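I started Gerkolico because I kept writing jokes on the backs of receipts and losing them in the wash. My sister-in-law got tired of finding soggy puns in the dryer and told me to put them on the internet where they belonged. So I did, one April, at the kitchen table, with a free website template and no plan at all.

The first post was a joke about a goose at a bank. It was not good. I've left it up (scroll way, way down) so that newcomers know where the bar was set.

## What we do

Gerkolico is a small humor shop. We write one-liners, groaners, fake warning labels and very short stories about people who are bad at their jobs. Most of it goes out for free in our morning email, which lands at 6 a.m. and has exactly 8 jokes in it. I tried 10 for a while and people wrote in to say the last two were always weak. They were right!

We also make things:

- **The Phillips Deck** - 100 cards, one terrible joke per card, made for long car rides. It's named after the screwdriver, for reasons explained on card 41.
- **Dromis** - our party game where everyone gets the punchline first and has to work backward to the setup. My mother is undefeated and I don't want to talk about it.
- **Shirts** - short jokes, soft cotton, no glitter. I've been asked about glitter. No.

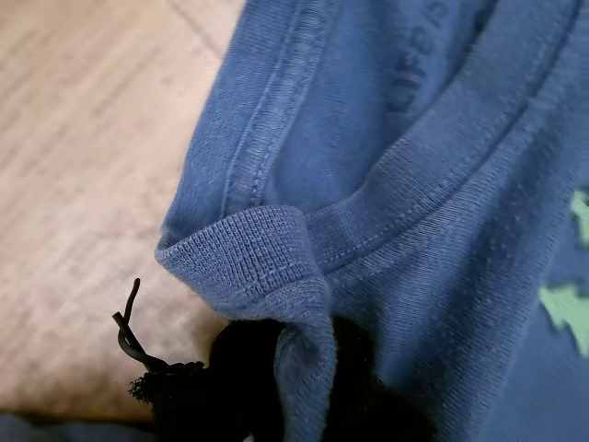
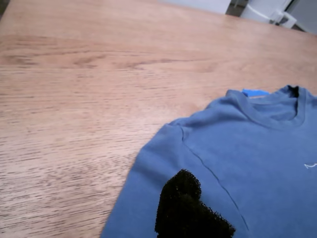

## Who's "we"?

Mostly me, plus two friends from an open mic night that used to run in the back of a bowling alley in Komport. We were the only three people who showed up every single time, and after a while it seemed silly not to be friends. One of them draws. The other one reads everything I write and crosses out half, usually the half I liked best.

We still live in Komport, all within walking distance of each other, and we still meet twice a month to read new stuff out loud. If a joke gets a laugh, it goes in the email. If it gets a groan, it goes in the deck. If it gets silence I put it in a shoebox and try again the next winter - you'd be surprised how many come back to life after a nap.

## Can I send you a joke?

Please do! We run reader jokes all the time, and if we use yours you get a free deck and your first name at the bottom of the email. Keep it under 80 words, keep it clean enough to read to your dentist, and make sure it's yours. We've received the same one about the skeleton who had no body to go with more times than I can stand.

Last year we printed a little booklet of the best reader jokes, 300 copies, stapled by hand on my living room floor. They're gone now, but we're talking about doing a second one. I'd like a better stapler first.

## Getting in touch

Use the form on the contact page. It comes straight to me and I answer everything, though I'm slow when we're packing orders. If you're writing about a shirt that doesn't fit, put "shirt" in the subject line and tell me what size you'd like instead. If you're writing to explain that the goose joke doesn't make sense, I know. I've known for years.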